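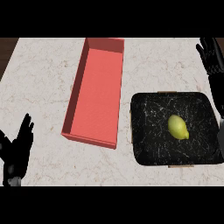
Readers who have been waiting for a new history of the Ditilach valley will be pleased to hear that one has arrived at last, and that it can be borrowed from Nellard library from this month. The book is called The Road to Valer, and it tells the story of the old drovers' track that once joined the two market towns, and of the long quarrel over who ought to pay for its upkeep. Stone runs all through it, as you might expect in a valley that lived by its quarries, and the opening chapter lingers lovingly over the pale sort with faint grey and tan veins, which the author says was once wanted for every good shop in Nellard.

Books – Local history – News
September, by our books correspondent

It is a generous book, running to 507 pages with the index, and I will admit that I carried it about the house for the better part of a fortnight. The first half is drawn largely from the toll keepers' ledgers, which had been sitting in a parish chest at Valer, and there is real pleasure in meeting the carters, cheesemongers and wandering preachers who passed through the gate and grumbled over their pennies. One keeper wrote down the weather every morning for eleven years – mostly rain, I am sorry to say – and his entries are given a chapter of their own.

The second half is sterner stuff. It follows the lawsuit between the two towns, which dragged on long after the people who began it were in their graves, and it deals fairly with both sides. Readers in Nellard may wince once or twice at what their forebears put in writing. There are 123 letters quoted in whole or in part, many of them printed for the first time, and the notes at the back are well worth the trouble of turning to.
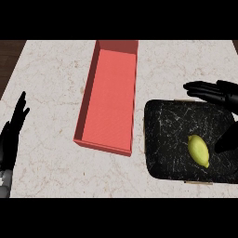
Pale marble with fine tan veining.

If I have a grumble of my own, it is that the maps are rather small, and the one showing the river Nel before the bridge was built needs a good lamp and a patient eye. The publisher, Ditilach Press, tells us that larger versions will be folded into the second printing. The first was a modest one of 500 copies, of which 200 have been set aside for schools and libraries in the valley, so anyone hoping to buy one before the winter would do well to ask at the bookshop soon.

There will be a reading in the upstairs room at Nellard library later in September, starting at half past seven, with tea beforehand and a few of the original ledgers laid out to look at. Entry is free, but please put your name down at the front desk.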